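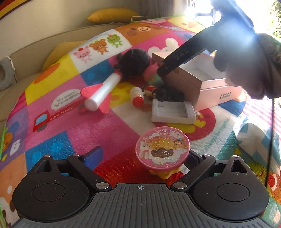

La ludothèque de Salora rouvre lundi, avec un fonds presque doublé

Jeudi 13 août

Les familles de Salora qui trouvaient l'été un peu long vont pouvoir souffler : la ludothèque municipale, fermée depuis le mois de février pour des travaux de chauffage et de peinture qui ont duré bien plus que prévu, rouvre ses portes lundi matin à neuf heures, dans les mêmes murs de la rue Guder, mais avec une salle de plus et des rayonnages tout neufs.

Ceux qui fréquentaient l'ancienne salle se souviennent sans doute de l'étroitesse du couloir, où l'on se croisait poussette contre poussette les mercredis de pluie en s'excusant vingt fois. La cloison du fond est tombée, l'ancien bureau des archives a été rattaché à l'ensemble, et l'on entre désormais directement dans une grande pièce claire qui donne sur la cour. Les tout-petits y ont leur coin, à l'abri des courants d'air, tandis que les plus grands s'installent de l'autre côté, près des fenêtres, autour de tables à leur hauteur.

Le catalogue, lui, compte désormais 2 564 jeux et jouets. Une bonne partie vient de la collecte organisée au printemps dans les écoles de la commune et au marché couvert, où les habitants ont apporté des puzzles, des dînettes, des jeux de cartes, des circuits de train et même un baby-foot qu'il a fallu transporter à quatre. Tout a été trié, nettoyé, complété quand il manquait un pion ou un dé, puis étiqueté. L'équipe y a passé ses journées pendant la fermeture, et il reste encore dans la réserve quelques cartons qui seront ouverts à l'automne, quand on aura trouvé la place.

Le reste provient d'achats neufs, faits pour l'essentiel chez Lunik, le magasin de jouets de la place du Marché, qui a consenti une remise à la ville. On y trouve beaucoup de jeux coopératifs, très demandés ces dernières années, et une série de jeux de société en gros caractères, pensés pour les grands-parents qui gardent leurs petits-enfants pendant les vacances et qui en avaient assez de chercher leurs lunettes pour lire la règle.

Côté tarifs, pas de mauvaise surprise. L'abonnement annuel reste à 15 euros par famille, quel que soit le nombre d'enfants, et il permet d'emprunter trois jeux à la fois pour trois semaines. Le jeu sur place demeure gratuit pour tout le monde, abonnés ou non. Les assistantes maternelles et les associations disposent d'une carte à part, à demander à l'accueil, et les grands jeux en bois pour les fêtes de quartier se réservent au moins dix jours à l'avance – c'est court en juin, mieux vaut s'y prendre tôt.

Les horaires changent un peu, et c'est peut-être là que les habitués devront faire attention. La ludothèque ouvrira le lundi et le mercredi de 9 heures à midi et de 14 heures à 18 heures, le vendredi après-midi seulement, et le samedi matin. L'ouverture du mardi disparaît, faute de fréquentation. Une soirée jeux pour adultes et adolescents sera proposée en revanche le premier vendredi de chaque mois, jusqu'à 22 heures, avec une assiette à partager que chacun est invité à apporter. La première aura lieu en septembre, et la salle peut accueillir jusqu'à 80 personnes.

Pour fêter la réouverture, un goûter sera servi lundi à partir de 16 heures dans la cour, ou sous le préau de l'école Núñez, juste en face, si le temps se gâte. La boulangerie de la rue fournit les brioches, la mairie le sirop et le café. Des parties seront lancées un peu partout, et les enfants pourront choisir le nom de la nouvelle salle en glissant leur proposition dans une boîte posée à l'entrée. Le résultat sera annoncé à la rentrée, en même temps que le programme des ateliers.

Les familles qui avaient gardé des jeux à la maison depuis l'hiver sont invitées à les rapporter tranquillement avant la fin du mois. Aucune pénalité ne sera demandée, et les abonnements en cours au moment de la fermeture sont prolongés de six mois, sans démarche à faire. Il suffit de présenter son ancienne carte au comptoir.

Ludothèque municipale, 30, rue Guder, Salora. Stationnement possible devant l'école Núñez pendant les vacances scolaires. L'entrée avec poussette se fait par la cour.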